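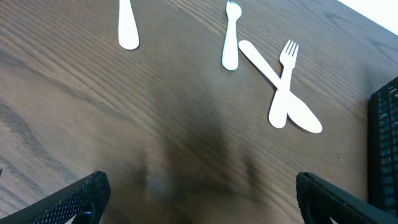
White disposable cutlery on a dark wooden table

Supper club questions

2 min read

I get the same handful of emails before every Flellard supper, so I've put the answers in one place. If yours isn't covered, just write to me!

Do I need to book?
Yes please. I shop on Monday morning and the numbers are fixed by then. The May supper is already almost full.

Can I bring the kids?
Of course – under-fives eat free, and there's usually plain pasta going if the stew looks scary.

I'm vegetarian. Will I go hungry?
Not a chance. Siu-fong Tse does a squash curry that most of the meat eaters end up pinching anyway. Tell me about allergies when you book, though, and I'll ring you back.

Should I bring my own plate and fork?
Only if you fancy it. Everything is laid on, but a few regulars like their own (and take them home to wash, bless them).

What about drinks?
Bring whatever you like. Water, squash and tea are on the side, and I don't charge corkage.

Can I swap my date?
Up to four days before, yes. After that, try passing your seat to a friend.

Contact: Augustina Essien | © Flellard Suppers | Back to top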